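Gripper trial cell — pre-run safety and inspection checklist, with comments
Site: Zisanstead, bench 4
Comparing: Jacquet two-finger (fitted now) against Andis soft pad (next)
Checked by: Lise MacDonald
Month: June

Mark each line OK / FIX / N/A. Comments go under the line, short as you like. Don't leave a line blank, it comes back to me.

1. E-stop, bench side — OK
Pressed and reset before power to the arm. Button feels stiff, same as last time.

2. E-stop, door side — OK
Took two pushes to latch. Cleaned round the collar, fine after. Watch it.

3. Arm speed limit set for trial mode — OK
Was left at 80 percent from the Plullby job. Turned down before anything moved. Please put it back when you finish!!

4. Finger mounting screws — OK
All tight. Paint marks lined up. Marker is wearing off on the left one, redo before the swap.

5. Fingertips, wear and nicks — FIX
Small nick on the inside edge of one tip. Will not hurt a ball but it could snag muslin. Filed it down, spare pair ordered. OK to run today on hard items, go slow on cloth.

6. Fingers clear of the tray rim on the way down — OK
Checked with the arm over the cream cloth, tips down close to the toys.

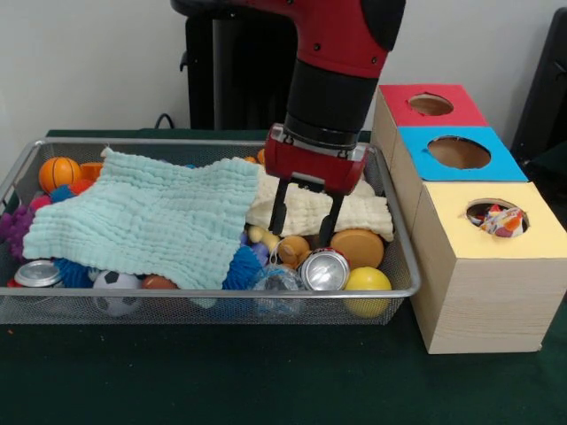
Page 2 of 4

7. Wire tray, sharp ends and bent mesh — OK
Ran a gloved hand round the rim. No burrs. Tray must sit flat, no rocking.

8. Cans — OK
No open edges, no dents with a crease. Any can that gets crushed in a grip comes out of the set and gets written down. Do not bend it back and reuse, it changes the grip numbers.

9. Cloths — OK with note
Both in, mint and cream. They hang and bunch how they want, which is the point of the test, but if one wraps a finger — stop, power down, free it by hand. Do not open and close the gripper to shake it off.

10. Drop boxes — OK
Red, blue and yellow tops, holes clear of splinters. Boxes staggered so the wrist doesnt clip the back one. Fabric in the yellow one can stay, just don't let it pile up past the hole or the next drop hangs.

11. Cables behind the arm — FIX
Needs a second clip at the back edge of the table. Taped for now. Tape is not a fix, I know.

12. Camera view and light — OK
Same exposure for both grippers or the comparison is no use. Lock it, write the setting on the run sheet.

13. Force limit, Jacquet — OK
Held at the low setting for soft balls. Andis pad will need its own number, dont copy this one accross.

Before the swap to Andis: power off at the wall, arm parked, tray covered in the same order. Both cloths on last. Reset to the layout on the sheet as near as you can get. 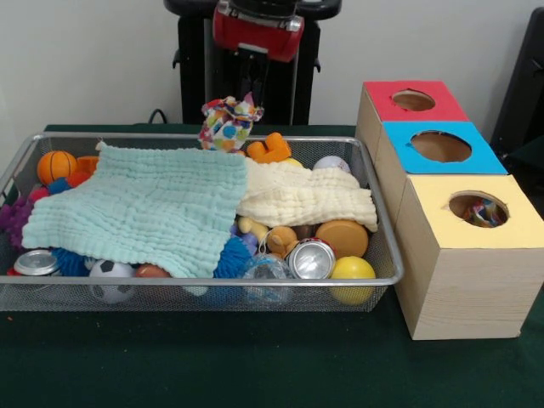
Sorcha Foley: Can we hold the swap until item 11 is done properly? The Andis air line runs down the same side as that cable and I don't want the two rubbing on each other. Also I'd want the force check repeated after the pads go on, even if the log says it carried over. It took me almost 11 minutes last time, so allow for that.

Agreed on both. Clip goes on first, then air line, then pads. Force check added as line 14, see below.

14. Force check after gripper change — not done yet
Sorcha to do, me to sign.

Open items: 5 (spare tips), 11 (clip), 14. No Andis runs until 11 and 14 are signed.

LM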